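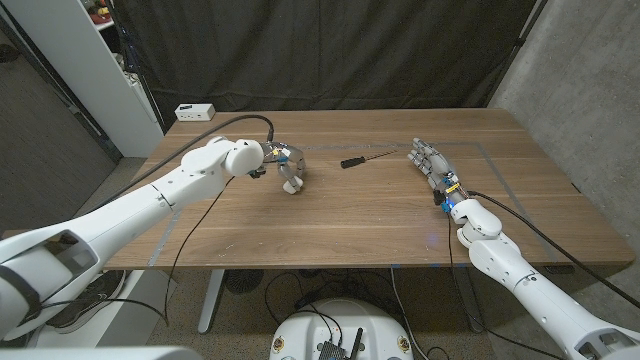 Mulbridge Town Council
Information Security Working Group
Minutes of the meeting held on Monday at 10.00 am, Temby Room

Present: Cllr Negin Mohammadi (Chair), Esmaeil Ahmadpour (IT Manager), the Deputy Clerk, the Finance Officer, a representative of Mangate (email hosting contractor)

Apologies: the Town Clerk

1. Minutes of the last meeting
Agreed as a correct record, with one change. Under item 5, "all staff" should read "all staff and members".

2. Matters arising
The locks on the server cupboard have been changed. The old visitor wifi password is still printed on the back of the hall hire form. Deputy Clerk to have the form reissued.

3. False invoice emails
EA reported on the emails sent from a council mailbox in September. The account belonged to the bookings desk. Someone outside the council had signed in using the correct password and sent messages to hirers and suppliers saying that the council's bank details had changed. The messages went to 486 addresses before the account was shut.

The Finance Officer said that two hirers had rung to query the new details and neither had paid. One supplier, Babaei Signs, had replied to the email and was told by telephone to ignore it. No loss has been reported to the council so far.

The Chair asked how the password had been obtained. EA said this was not known. The same password had been used on a room booking site that the council stopped using last year, but there was no proof of a link. Mangate can supply sign-in records for the past 60 days only. Anything earlier has gone.

The Chair asked whether the council could say who was responsible. EA advised against naming anyone or any country. The sign-ins came through a rented server and the address told us very little. The police have been given a copy of the records.

4. Notice to those affected
A draft letter was tabled. The Deputy Clerk thought it too long and asked for the telephone number to be moved to the top. Agreed. The letter will go by post as well as by email – several hirers had said they would not trust another email from us. 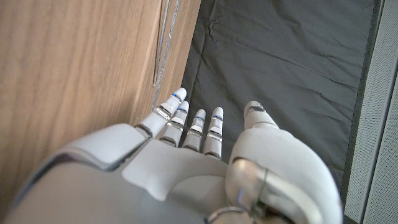
White robotic hand with blue lines at the finger joints

5. Second sign-in step
Mangate confirmed that a code at sign-in can be switched on for every mailbox at no extra charge. It is already in use for finance staff. Some members do not have a council phone and would need a key fob. The cost of fobs was put at around £60 in total.

RESOLVED: that the second step be switched on for all officers at once, and for members when the fobs arrive.

6. Changes to bank details
The Finance Officer proposed that any change to a supplier's bank details be checked by ringing a number already held on file, and signed off by another officer. Agreed. The Chair asked for this to be added to the financial procedures before the next audit.

7. Any other business
The Deputy Clerk asked if old bookings mailboxes could be deleted. EA to check how long they must be kept.

Actions
EA – send sign-in records to the insurer; order fobs; check retention of old mailboxes
Deputy Clerk – amend and post letter; reissue hall hire form
Finance Officer – draft wording on bank details
Mangate – switch on second step for officers

The meeting closed at 11.25 am. Next meeting to be arranged by the Deputy Clerk.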